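Packet handling: slip fault traced to finger pads

Work on the packet-handling set was stopped for part of April after the left-hand gripper began losing hold of film packaging during lifts. The fault has now been traced and the pads replaced. Members of other groups using the same hand-held grippers should read the notes at the end of this item before their next session.

The fault was first logged by Ye-rin Pyo during a run of lifts on sealed food packets. In 29 lifts, the packet slid in the jaws 9 times. Three of those ended with the packet on the floor. The log showed the jaws fully closed in every case, and the closing force reported by the motor was within limits. No warning was raised. As far as the software was concerned, all 29 lifts were good.

Packets of this type are awkward in any case. The weight sits low, the film is smooth, and the only part thin enough to take cleanly is the sealed edge at the top. A multi-block packet such as hotpot seasoning also shifts as it comes off the table, so the load on the pads changes during the lift.
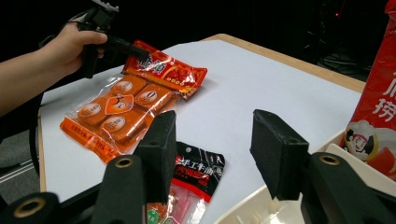

Lifting a packet of hotpot seasoning blocks by its top end. The foam-padded fingers of the camera's gripper are in the foreground.

Přemysl Šimek checked the software first. He replayed the recorded jaw positions against the commanded positions and found no lag worth reporting. The motor was then swapped with the one from the right-hand gripper. The fault stayed with the left-hand unit, which ruled out the motor and its cable.

The fingers were removed next. On the left-hand unit the foam on one pad had come away from its backing along the lower edge. With the jaws closed on nothing, the pads met and looked sound. With a packet between them, the foam moved with the film while the finger stayed still. The motor was therefore pressing correctly on a surface that was free to slide.

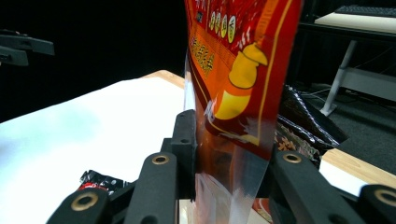
Adwoa Dramani repeated the test on the bench with a spring balance. A sound pair of pads held the test strip to 17 newtons before it moved. The faulty pair let go at nearly half that, and the figure fell again with each pull. The adhesive was from the batch supplied by Cladine and had been applied over pads that had been wiped with solvent shortly before. Whether the solvent or the batch is to blame has not been settled. Seung-woo Sung has kept the old pads and will cut sections from them.

There is also a safety point. During one of the dropped lifts the operator reached under the jaws to catch the packet while the trigger was still held. There was no injury, but the linkage closes quickly and there are several places where a fingertip can be caught between the arms. A dropped packet should be left to fall. 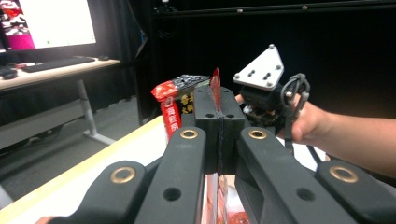 A wrapper edge held between closed jaws, with the second gripper to the right.

The following applies from now on to all grippers on the Bullalo and Midonley projects:

Pull each pad sideways with a thumb before the first lift, with the gripper switched off. Any movement of the foam against the finger means the pad is replaced.

Do not wipe pads with solvent. Use a dry cloth.

Keep the free hand clear of the arms while the trigger is held, including when something is slipping.

Log every slip, even if the packet reaches its target. The jaw reading alone does not show this fault.

Recordings from the affected sessions have been marked and should not be used until Jae-hoon Byun has been through them. Replacement pads are in the top drawer of the parts cabinet. The spring balance test will be repeated at the end of the month and the readings added to the maintenance log.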